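Household Systems, Unit 6 handout
Rarnilau Adult Learning, room 248
16 October 2026

Kitchen counters: what lives on them, what shouldn't

Bring this back next session. Read sections 1 to 3 before you start the worksheet, skip 5 if you did it in April.

1. Where we are

Last unit = drawers. This unit = the open counter. Harder, becuase everything on it is in use, or looks like it is. Cooking gear, dry food, a snack, and then hardware that belongs to some other job in the house.
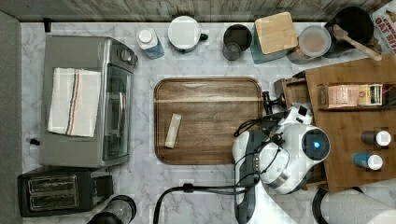
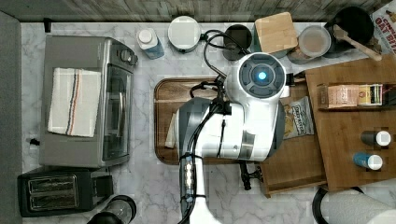
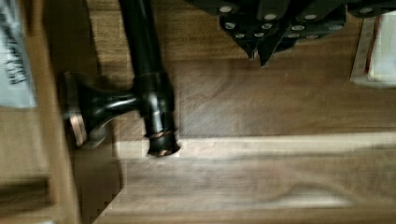
Three words we use from now on:

Resident - stays out all the time. Used daily, or too heavy to keep lifting.
Visitor - out for one job, goes back after.
Stray - no job here. Came in from another room, or out of a delivery box, and stopped.

Most arguments are about visitors. Residents are easy, strays are easy once you see them. A visitor that's been out for a month is a resident and you should give it a proper spot or put it away. Pick one.

2. Zones

Draw the counter from above. Rough rectangle is fine, no ruler. Then mark:

Heat zone. Toaster, toaster oven, kettle. Near the outlet, cords short, nothing hanging over the slots. Towels do NOT live on top of a toaster oven. Yes it is a handy flat place. Hook on the wall, or the oven door rail if it's a cold oven. Same goes for paper, wrappers, cardboard.

Back row. Jars, tins, bottles with lids. One deep if you can. Two deep and the back ones go stale, you buy another, now there are two.

Clear zone. The part you work on. Should be the biggest one and usually is the smallest. Mine at home was 44 cm wide when I first measured it, which is a cutting board and nothing else.

Landing zone. One tray. Keys, mail, a snack bar, whatever comes in. The tray is the limit. When it's full, empty it.

3. Trays and small shelves

A tray with a rim is good because you can lift the whole thing to wipe under. Test: can you lift it with one hand while the other holds the cloth? If not, too much on it.

Counter shelves (the little wooden ones) double your space only if both levels get used. Lower level for flat or short things, upper for what you reach for most. Don't put glass on top at the front edge. Measure the gap under the wall cabinet before you buy one, the Gastden booklet has a page for this.

4. Strays

Hardware is the classic. Rods, posts, hooks, the leftover bracket, a fitting with an oil-rubbed bronze finish that was meant for the bathroom. It gets put down "for now". Procedure:

a) Name the room it belongs to.
b) Find its screws FIRST. A fitting without its screws is going to sit around for another year.
c) Bag screws and fitting together, write the room on the bag.
d) Carry it there today. To the actual room, not the hallway.

Metal with a dark finish scratches and it will also scratch. Keep it off stone and finished wood, put a cloth under it or leave it in its bag.

Boxes: if it's a shipping box, open it, empty it, flatten it. Food boxes go in the pantry or in the back row, label out.

5. Wiping order (repeat from April)

Top to bottom, back to front. Backsplash, then back row (lift, wipe, replace), then appliances unplugged and cool, crumbs out of the toaster over the sink, then clear zone last. Damp cloth then dry cloth. On marble or anything that looks like marble and you aren't sure, no vinegar, no lemon. Plain dish soap and water.

6. Worksheet

Do your own counter, or the Duman flat plan if you'd rather not use yours.
- List every item, mark it R, V or S
- Draw the zones as they are now
- Draw them again as you want them
- Move things. Leave it for a week. Write down what crept back

Bring both drawings. The second one always changes after the week, so use pencil

Reading: Wisside Home Notes, the counter chapter only. The library copy is on shelf 954, please don't take it out of the building.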